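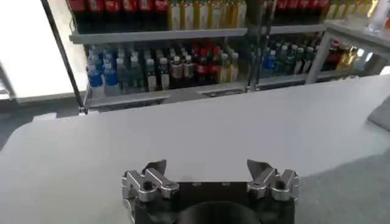
Second budget season with the robot, and I have learned that the arm is the cheap part.

I don't mean cheap in the sense of cheap. It cost more than my car, which tells you something about the arm and rather more about the car. But the arm is one line on the spreadsheet. You argue over it for months, somebody signs, and everyone feels that a thing has been bought. Then come the other 14 lines, and those are the ones I'd like to complain about today.

Let's start with fingers. The gripper came from Moser with two of them, which seemed like plenty. In December we asked for a spare pair and got a quote with its own cover page. I had budgeted for "misc. hardware" (a phrase I've now been asked to stop using) and the fingers ate all of misc. and part of hardware. If you're planning a drinks-picking setup like ours, put fingertips down as a consumable, like printer toner. You'll be buying them again.

Next, shelving. I assumed shelves were shelves. Rahel Prantl, who keeps the purchasing list and has a long memory, pointed out that I'd also assumed this last year. The unit from Kedgate is perfectly good, but every change of shelf height means an afternoon of re-teaching positions, and an afternoon of two people is worth more than the shelf. I have added a line called "moving the shelf." It's the most accurate number in the document.

Then the stock. Cola, water, the green ones, the yellow ones. I had planned to buy one case of each and use them forever. Labels scuff, bottles get dented, and people are thirsty. The last one doesn't fit any of our cost codes. I tried "shrinkage" and was told that was for shops. It's now under "test materials, perishable," which makes it sound as if we're growing something.

The table I will defend. I wanted a big plain one with nothing on it, and was asked in writing why a robot needs so much table. It needs it for putting things down. A person with an armful of bottles will find a spot between the stapler and somebody's lunch. Ours would like a clear run at it, please, and so would I.

What's left is the software support from Candus, nine months of it, renewable, at a price that goes up if you ask what it includes. I asked. We also looked at the Pullov package, which was cheaper until I added the training, and after that it was the same price with a nicer logo. So we're staying put, and I've moved the difference, all of it theoretical, into fingers.

The February 2026 version goes upstairs tomorrow. I've left one line blank at the bottom with a number next to it. Rahel wants to know what it's for. I've told her I'll know by summer - probably the shelf again.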